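This site uses cookies to remember your preferences. By continuing to read you accept them.

Posted in: Workshop diary, Robot arm, Small steps

Monday, late evening

I came home from the workshop in Prarkcombe with sore shoulders and a good mood. I want to write everything down before I sleep, because the last time I waited until the morning and then I could not remember which screws I had changed.

First the money, so it is done. The two Brevon servos for the wrist arrived in May, and with them the total for the arm is 2,245. I promised myself to stop when I reach 2,000. I did not stop. I will not buy anything more until the gripper works the way I want, and this time I write it here so that I must read it again.

The new finger pads were the main job today. The old ones were too hard, and with the hard ones I had to choose between dropping a thing and crushing it. I glued the new pads on Saturday, left them under a weight, and this afternoon I mounted them and set the closing force again from zero. The scale in my program goes to 300, but this number has no unit, it is only what the controller understands. With the old pads I used 75 for almost everything. Now I began very low and went up in small steps, and I stayed at 61.

I chose fruit for the test and not the wooden blocks. A block forgives everything. A soft thing shows you a bruise the next day, and then you know the truth about your settings.
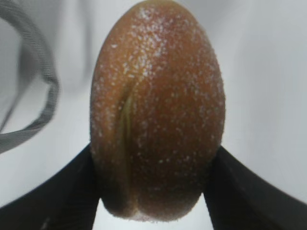 The closing speed is a different question and I am not content with it yet. When both fingers start at the same moment, the left one arrives a little earlier, and I think the reason is the gear on that side, which I printed with a different filament. I could correct it in the software with a small delay. I know this is the lazy way. The right way is to print the gear again, but the printer is reserved for the whole week by the people who make the lamp, so maybe the lazy way will live for some time.

I also spent almost one hour on a fault that was completely my own. The wrist refused to turn past the middle, and I took the cover off, checked the plug, checked the other plug, and measured the voltage twice. Then I looked in the settings file and there was a limit that I had written there myself in winter, when I was afraid for the cable. I had even put a comment next to it: "remove later." So, it is removed. I drank a tea and did not speak with the arm for a while.

After the tea I went on with the part I call Listel. It is only the list of positions which the arm must visit, one after another, but it deserves a name after so many evenings. Today I cleaned it. There were positions left from the old table, which was lower, and two of them would have sent the gripper into the wood if I had used them. I marked all the safe heights again with a ruler and saved the file under a new name. I keep the old file too. I am not brave enough to delete things. 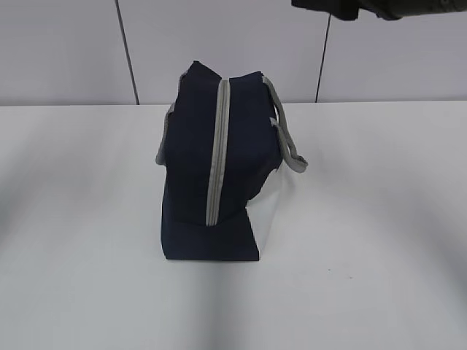 Soft things with no fixed shape are the next chapter, and I am a little afraid of it. With a hard box I can measure the width, write it in the file, and the fingers go there. Cloth moves away when you push it, and it folds in a new manner every time. I thought first about closing the fingers on the body of the bag, but the top is so crumpled that I would not know where to say "here". The gray handles are a better idea. The one on the right makes a loop that comes out from the top corner, and a finger could perhaps go into it from above. For this the wrist must be turned, and for the turning I need the limit which I removed today, so it was good that I found it.

I wrote three approaches on paper. The first comes straight down, the second comes from the side at the height of the handle, and the third is slow and stupid: lower a little, look, lower a little, look. I believe the third will be the winner. It is also the most boring to program.

What I still have to do:

- tighten the screw under the elbow, it makes a click when the arm is stretched
- order nothing
- write to the Sorrentino shop and ask if the damaged bearing can be exchanged, the receipt is in the blue folder
- put a small piece of tape where the base must stand, so I don't need to calibrate each time someone moves the table
- back up the position file to the second disk

It was past ten when I switched off the power supply. On the way home I noticed that I still had the small hex key in my pocket. It belongs to the shared drawer, and I must bring it back before somebody looks for it.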